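June, practice bench notes, late afternoon

Picking up where I left off before lunch. Reece Crabtree had the first turn at the suture pads and worked through the handover drill, passing the needle from one driver to the other and back, and I sat beside him with the notebook and the cold half of my coffee. The drill count for the group stands at 451 passes now, and I would dearly like us to reach 593 before the Bramwell people come by to look at the bench.

The new pads from Handeck are softer than the old ones and I like them very much. They give under the needle in a way that makes you slow down, and slowing down is most of what we are trying to learn. The red stain we rub on makes a mess of the tray (and of my cuffs, again), but it does take the shine off the surface and I find the thread easier to follow. Please put the lid back on the stain jar - I found it open twice.

Emmett Castellanos wants the receiving jaws opened early and left waiting, and the needle brought down to them. I had been doing it the other way, chasing the needle with both hands, and dropping it more than I care to write down. We tried his way for 11 passes and I only fumbled two. The tips want to come in nearly in line, one from above and one from below, and the needle should stay close to upright between them. 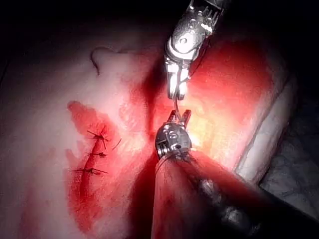 The thread is the other thing I keep forgetting. If it's left trailing alongside the upper driver it's fine for one pass, but by the third or fourth it has found its way around something. Reece pulls a little slack clear each time before he lets go, and I mean to copy him.

Still to do: order more curved needles from Plistden, trim the short ends out of the thread box, and ask Emmett if he will write his grip notes on the card by the sink. My hands are tired, so I'm stopping at 451 and leaving the tray to soak.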